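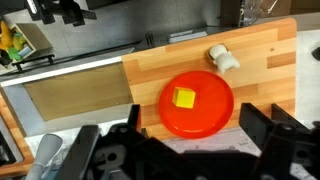
Why do the end credits of an old B-picture list so few of the people you saw in it?
Studios were only obliged to name the players their contracts said they had to name, and on a cheap western that could be a handful out of a cast three times the size.

I have been going through the Dratomness westerns again, in the Ranum transfers, and trying to put names to the uncredited parts. The method is dull. I watch a reel with the sound off, note the time of every face that gets a close shot or a line, then go back with the sound on and write down what the character is called, if anything. After that it is a matter of comparing call sheets, where they survive, with the trade paper listings. 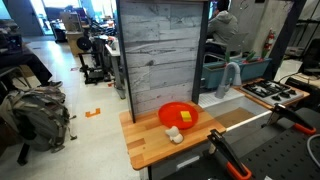
The call sheets are the better source but they have their own faults. They record who was asked to turn up. A player listed as "2nd deputy" on Monday's sheet may be "townsman" in the finished film, or may have been cut altogether. Trade listings were often sent in before shooting ended, so they repeat the same errors.

Of the 19 titles in the set, 4 have no paperwork at all that I can find. For those I rely on voices. Supporting players at this level were hired again and again for the same sort of part, and a voice is harder to disguise than a face under a hat and a false moustache.

The Hlongwane index, which I started using in April, helps with stunt riders but is weak on bartenders and clerks. It also merges two different men under one entry in several places. I have sent corrections for the ones I am sure of.

Next is the stagecoach picture from the Fondoritz box. The print runs short by most of a reel, and the missing part includes the saloon sequence.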